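Gravness Test Room, work diary
Friday, July 24, 2020

Work began at the usual hour. The morning checks were completed by Tuấn Tô and entered on the sheet. Both arms were brought to the home position without error, and the stop button was tested from the operator's seat and from the door. The task for the day was the continuation of the pillow series at the armchair: each pillow to be taken up from the floor, set on the seat, and released, with a return to home between placements. The run opened at cycle 809.

The first part of the morning passed without remark. The gray pillow was placed and stayed against the back of the chair, and the arms moved on to the pillows on the floor. The right gripper closed on the pink one by its upper corner, as the plan called for.

At cycle 851 the right gripper was commanded to open over the seat and the pillow did not come away. The controller recorded the fingers as open. The fabric remained caught on one finger, and the arm, having no report of a load, began its return to home with the pillow still attached. The pillow drew tight against the seat and the arm continued to pull for a short time before Tuấn Tô pressed the stop. The arm halted at once. No person was inside the marked area and no injury occurred. The chair had moved a little on the tiles and was put back by hand after power was removed from both arms.
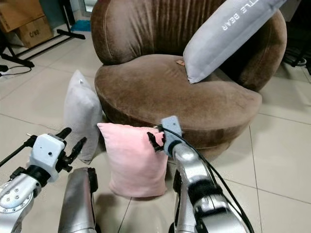

Brigitta Hämmerli was of the opinion that the stop should not have been left to the operator at all. She stated that an arm which pulls against a held object for any length of time ought to halt on its own, and that had the object been a sleeve and not a pillow, the entry for today would read very differently. She asked that the matter be written down in those terms, and it is so written.

Her point is accepted. The pull limit on the return path was found to be set higher than the limit on the placing path. The higher figure was carried over from the Ametepe trials, where the loads were heavier, and was not changed when the pillow series was set up. I approved that set-up myself and did not compare the two values. The limit has been lowered on both arms. The old setting is kept in the log for reference.

The room was closed to operation for 18 minutes while the readings were copied, and then for the remainder of the morning. Catarina Cunha carried out the inspection of the grippers. Among the pads examined, the black covering was worn on both fingers of a pair. On one finger it had split, and a patch of pink was showing through the opening. On the other the inner edge had frayed into loose fibers. The spare set was brought out from the cabinet and compared with it. 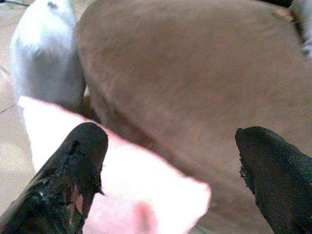

The maintenance plan states that finger coverings are to be replaced at 500 cycles. The record of the last replacement could not be found. The sheet for that week has a signature against the left gripper and an empty line against the right, and it cannot be said with certainty that both were done. Until the record is found, all four fingers are to be treated as overdue. Daiane Marinho has searched the paper file and will look through the copies held at Colluvdale on Monday.

New coverings were fitted after the midday meal. Almost 40 open and close movements were then made on each gripper with no object present, followed by a short trial with a folded cloth, at reduced speed. The cloth released each time. I did not consider this sufficient to resume the series, and the pillows were not attempted again today.

Ailbhe Egan raised the question of whether the camera at the wrist could be used to confirm that the fingers are clear before the arm withdraws. It was agreed that it could - the view is close enough - but that the check would have to be written and tested first. She will prepare a note. In the meantime the operator is to confirm each release by eye and by key press, and the arm is not to leave the seat without it. This will slow the work considerably.

The incident form was sent to the Gondale office at four. The worn coverings were put in a labeled bag and placed in the lower drawer. Power was off at both arms and the key returned to the box at half past five.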